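Butcher-Block Worktops: The Questions I Get Most

I put one long butcher-block top in our shared kitchen workshop at Floltelden and I've been fielding emails about it ever since, so I finally typed the answers up in one place.
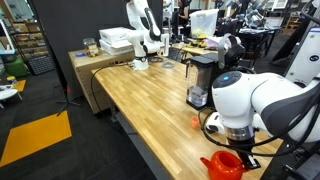

Why butcher block and not something tougher?

Mostly I like how it feels under my hands! Stone is lovely but it's loud, and every cup you set down on it sounds like you're mad at somebody. Wood is quieter. It also forgives you. If I scratch it, I sand the scratch and oil it again, and I'm done before lunch. I can't do that with a slab of granite (or I could, but I'd need to pay someone).

The striped look comes from narrow planks glued side by side. Stripes hide crumbs, by the way, and whether that counts as a plus depends on who cleans up after you.

What oil do you use?

Plain food-grade mineral oil from the drugstore. I tried a fancy board cream from Vörös for a while and it smelled great, but I was going through tins of it on a top that long. Now I save the cream for cutting boards and use the cheap stuff on the bench.

How often do you oil it?

When it looks thirsty. I know that's annoying, so try this: flick a little water on the surface. If it beads up, leave it alone. If it soaks in and leaves a dark spot, oil it that evening. In February, with the heat running all day, I oil a lot more than I do in summer.

Do you cut directly on it?

No, and please don't ask my guests what they do. I keep boards out so people reach for those first. You certainly can cut on it if you like a worn look, but mine gets used for tea and blending and all sorts of other things, and I'd like a glass to sit flat.

Can I put a hot teapot straight down on it?

I wouldn't. A teapot that's only warm won't hurt anything, but one that's just been filled can leave a pale ring, especially if the bottom is wet. I use a cork trivet. If you already have a ring, let it dry out overnight, then rub it with oil and very fine steel wool, going with the grain. Mine came out on the second try.

I'm thinking of a bright red-orange teapot. Will it look silly on pale wood?

Go for it!! Pale wood is about the friendliest background there is for loud colors. I'm a big fan of reds and oranges on it, and a little orange cup next to a red-orange pot makes me happy every single morning. If you're nervous, start with the cup.

Does the blender leave marks?

The feet can. Some rubber feet react with oil and leave gray smudges if the blender never moves. I scoot mine over whenever I wipe down. Also, empty the jar and rinse it right after you use it. I'm terrible at this, and there is nearly always a bit of something left at the bottom by the time I get back to it.

What do you do about cords?

Cords are the part I like least about any long bench. Run them toward the nearest edge and let them drop there, and keep them away from the sink end. Adhesive clips don't stick well to oiled wood, so if you want clips, use the small screw-in kind on the underside.

Where do you keep the small stuff?

I'm all for a raised shelf or low cabinet at the back of the bench. It gets the jars and boxes up off the oiled surface and you can still reach them. Clear jars for little things, plain boxes for whatever is ugly. Don't stack the boxes too high or you'll stop opening the bottom one (ask me how I know).

Did you build the bench yourself?

The legs, yes. The top came from Zoldale already glued up, and Fouad Matar helped me carry it in and then helped me carry it back out and turn it, as I'd measured the doorway and forgotten the hallway. He still brings it up. We got it leveled at 2 in the morning.

How long should I wait after oiling before I use it?

Overnight is best. Wipe the extra off after 21 minutes or so. No, I don't remember why I set the timer to 21, I just never changed it. If the wood still feels tacky the next day, you left too much on, so buff it with an old T-shirt.

Will it warp?

It might move a little. Leave a gap at the wall and use slotted brackets so the top can swell and shrink. Oil the underside too! Everybody skips the underside.

Can I come see it?

Sure, just write first through the Flovbridge contact form and tell me what size top you're planning.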